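Mella planner sync, Saturday, notes by me (Tarık Yüksel)

Present: Teemu Nurmi and me. Huttunen sent apologies and a very long list of bugs, thanks!

1. Grasp planner
Teemu's new approach scoring is merged. I replayed 263 logged grasps overnight and 9 still come back with no plan, all of them shallow dishes. He thinks the rim normals are too noisy, I think our collision padding is too fat (we argued for a while). We agreed to try the bowl on the cutting board first, coming in from above, and leave the cups alone till that's solid.

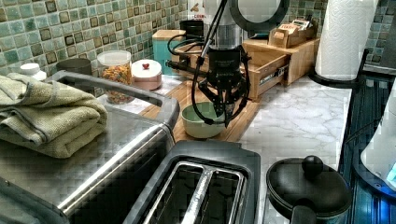 2. Perception
I moaned about the depth filter again. Teemu will cap it at 700 points per rim and send me the branch.

3. Tooling
The log viewer chokes on long runs, 3,714 messages and it just hangs! I'll add paging. Fostard export can wait until March.

To do: padding sweep (me), rim filter (Teemu), reply to Huttunen (both of us, sorry).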